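Nuvirberg Lab Gathers Kitchen Examples for Robot Learning

5th July

The robotics workshop at Zadora has started a new round of recording at its Nuvirberg site, and the subject this time is the microwave oven. Operators guide a robot arm through short jobs at a countertop microwave while cameras save what happens. The recordings will be used to train a learning system called Rornow, which is meant to carry out simple kitchen tasks from spoken requests.

Each recording is one attempt at one job, such as opening the door, closing it or pressing a button. The plan calls for 257 recordings before the end of the month. An operator moves the arm by hand controls, and the software stores the motion along with the video from each camera. A recording may be kept even if the first try at the button misses, as long as the operator goes back and finishes the job.

"We had plenty of drawers and cabinet doors from the spring," said Jade Yeoman, who runs the recording sessions. "What we didn't have was anything with a push button that opens a door. The system kept trying to pull on it."
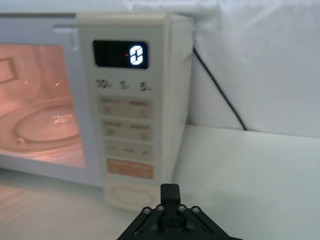 The spring recordings were made in May and covered furniture with plain handles. When Rornow was tested afterward on appliances it had not been trained on, it did well on a toaster lever and poorly on almost everything with a panel. Yeoman said the group talked about fixing this with more simulated practice, but decided that real examples would be quicker to get.

The microwave stands on a white tabletop with white fabric behind it. Later sets will be made against other backgrounds, including the workshop's own break area, so that the system does not come to depend on one setting. The height of the table will be changed too.

Operators work in shifts and are asked to stop after 12 recordings in a row. Malcolm Inskip, the engineer in charge of the data, said tired operators tend to make the same motion again and again, and the system learns less from that. He asks them to approach the oven from different sides and at different speeds, and to start with the arm in a new position each time. 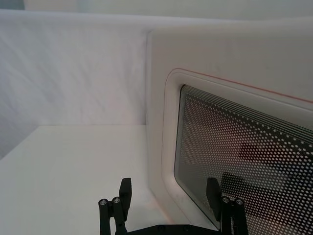 A view from the camera on the gripper, with the front of the oven at right.

The cameras see the oven in two ways. One rides with the gripper and gets a close view of whatever the fingers are near. Another is worn at chest height and takes in the front of the appliance, including the display and the full column of buttons. Inskip said the close view is most useful in the last few inches before contact, and the wider one helps the system tell whether the door is open or shut.

Recordings are checked the next morning. A reviewer watches each one at double speed, marks where the job begins and ends, and types a one-line note saying what was done. The notes are written in everyday language, and reviewers are told not to copy the same sentence from one recording to the next.
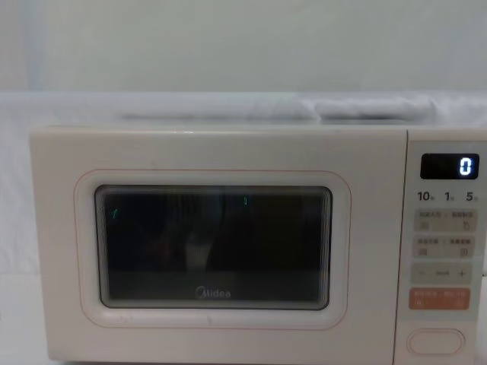
Storage was a problem in the first week, when files were copied over the office network and the line slowed down for the whole building. The group now saves to drives at the recording station and moves them once a day. Inskip also changed the file naming after two operators ended up with matching labels.

The work is paid for in part by Staniforth, a maker of home aids that wants to try Rornow with people who have limited use of their hands. The company has asked for a set of 100 recordings that deal only with doors, and those are being done first. It plans to look at early results before it agrees to a second year.

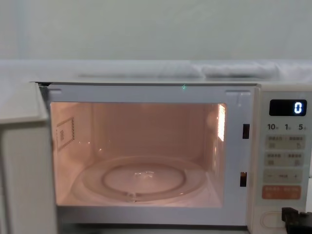

Yeoman said new operators practice for 10 days before their recordings count toward the total. Most pick up the arm controls quickly and spend the rest of that time on small motions, such as lining up a finger with a button. Two more operators are in training now.

After the microwave, the group will move on to a dishwasher and an electric kettle. Zadora has not set a date for testing Rornow in a home.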